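Stirkwood snack table to stay, but the apple gets a vote

8 Sep 2025

By Mariann Simon

The town of Stirkwood has settled the question of what may be sold at the public library's snack counter, and it only took 7 months.

The trouble began in February, when the library board proposed replacing chips and soda with fresh fruit. The plan was to last six weeks and to be followed by a short report. The report, when it came, ran to 73 pages and had a foldout map of the reading room.

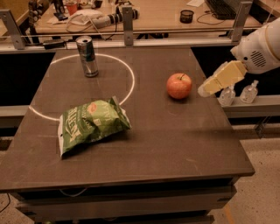

Ruairi Swanson, who chairs the board, told Monday-night regulars and anyone else who would listen that the idea was a modest one. "We wanted people to have an apple," he said. "I still don't see how that became a matter of liberty."

It became a matter of liberty at the first public meeting, where Gillespie Tennant rose to defend the potato chip. Tennant has lived in town all his life and has read every Western on the second floor, many of them with salt on his fingers. He reminded the board that the potato is a vegetable. The board took this under advisement.

A petition to keep the chips gathered 800 signatures, a remarkable figure for a library that can't get a dozen people to its annual meeting. A rival petition in favor of fruit was left on the front desk and used as a coaster.

The money didn't help the fruit side. Snack sales pay for the large-print collection, and during the trial they fell so far that the spring order was put off. Apples sold well on the first day, when they were free. 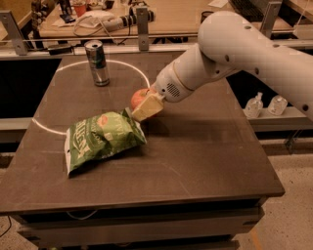

What was decided

Under the compromise passed last week, chips and canned drinks will go back on sale next to the fruit, at the same height and with signs of the same size. The wording on the signs has been sent out for review.

Anyone who buys an apple will get a stamp on a card, and a full card is good for the cancellation of one overdue fine. Ailsa Ogilvie, the head librarian, said she had asked for a limit on this and been outvoted. She expects to see a great many apples bought by a small number of people.

Eating will be allowed in the front lobby and at the two tables nearest the doors. It won't be allowed near the local history shelves, where a 1911 plat book still bears what Ogilvie described as "a cheese event."

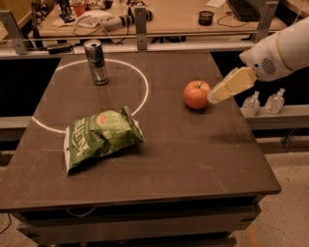

The contract for supplying the counter goes to Gillies, the grocery on the corner, which was the only bidder. Owner Marina Tzavaras said she'd been bringing the stuff over by hand all year and hadn't known there was a contract.

Tennant called the outcome a victory, as did Swanson. Asked whether he would be trying the fruit now that the matter was closed, Tennant said he had nothing against apples and that his quarrel had always been with the process.

The new arrangement will be reviewed after six months. A proposal to allow coffee upstairs has been held over to the next meeting, which has been moved to the school gym to make room for everyone who wants to speak.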